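Our lab rulebook for the two-armed robot started at 2 pages. It is now 11. A thread.

Rule 1: clear the table. If it isn't part of the task, it lives somewhere else. Your lunch is not part of the task.

Rule 2: bottle caps stay screwed on. Added in December. The carpet remembers.

Rule 3: cables get checked before every run. "It looked fine yesterday" is not a check, Flaltitz team.

Rule 4: log every run, including the ugly ones. We have 1,174 in the Rillero log and I'd say the ugly ones are the better reading.

Rule 5: one person runs it, one person has the stop button. The stop button person does not get a phone.

Someone at Hamotmont asked if all this applies to a plate and a bottle. Yes. Especially to a plate and a bottle.
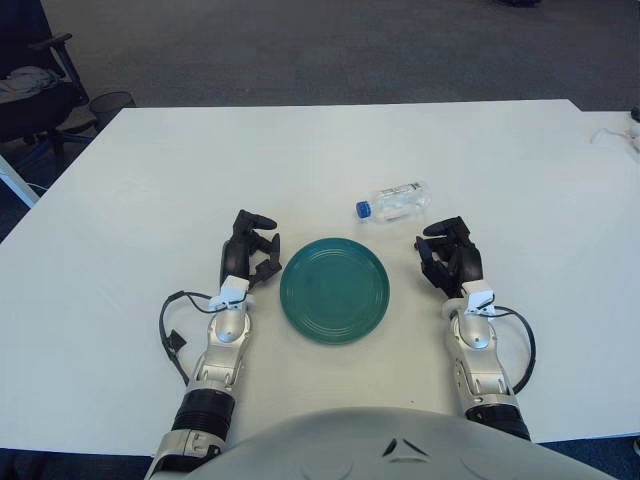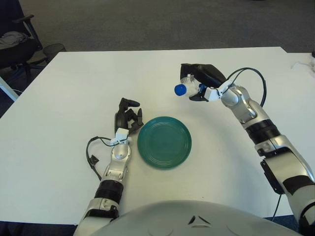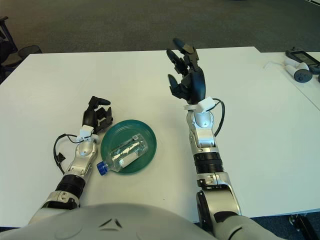

Plate, bottle, two hands. Rulebook not shown.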